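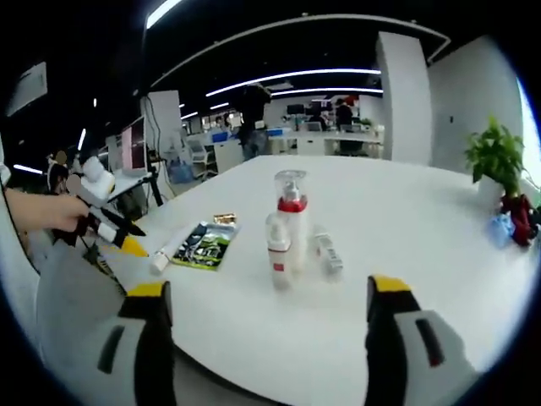 *White pump bottle with a red collar, clear cap still on.*

I have a thing about pump bottles. Hand soap, lotion, dish soap, the big shampoo ones – I refill all of them, and have done ever since I added up what we were spending at our old place in Govden and had to go sit down for a minute. So these are my notes on keeping pumps working, cleaned up a little from the version I've been emailing to people.

## Getting the last of it out

The tube never quite reaches the bottom, and there's always a good week of lotion sitting under it. Take the pump out, screw on any flat cap that fits (I keep a jar of odd ones) and stand the bottle upside down in a mug overnight. For thick hand cream I lay the closed bottle in a bowl of warm tap water first. Not boiling! I warped a nice one that way and it has leaned ever since.

Dish soap is easier. Add a spoonful of water, swirl, and use it up that day on the roasting pan.

## Cleaning before a refill

Please don't just top up the old stuff. Empty the bottle, rinse it until the suds quit, then stand the pump in a glass of hot water with a squirt of dish soap and pump it 8 or ten times. Do the same in plain water. Then let everything dry properly, tube included, which takes longer than you'd think – I leave mine on the windowsill for 2 days and get by with bar soap in the meantime.

For lotion bottles I'm fussier and only refill with the same lotion. If the bottle smells even slightly off, out it goes.

## When the pump sticks

Usually it's dried soap in the spout. Hold the nozzle under the hot tap for a minute, then poke a wooden toothpick in and wiggle. Pins scratch the inside and I've stopped using them. If it goes down and won't come back up, soak the whole head in warm white vinegar for half an hour and rinse it really well. Never do the vinegar thing if there's been a bleach cleaner in that bottle.

If it spits sideways (mine all do it in February, when the laundry room is freezing and the soap goes thick), thin the soap a tiny bit. One part water to five parts soap is plenty.

My neighbor Markos Galanis swears by a drop of cooking oil on the spring. I tried it and got oily soap, so I'm leaving that one with him.

## Traveling

Keep the overcaps! A pump head in a suitcase will get pressed, and I have the ruined sweater from our Brarkholm trip to prove it. No overcap? Unscrew the pump, lay a square of plastic wrap over the neck, screw it back down through the wrap, and put the whole thing in a zip bag.

## Labels

Masking tape and a permanent marker, with what's in it and the date you filled it. Tape over the top with clear tape or it'll be mush by the weekend. I put mine on the bottom of the bottles in the guest bathroom where they don't show.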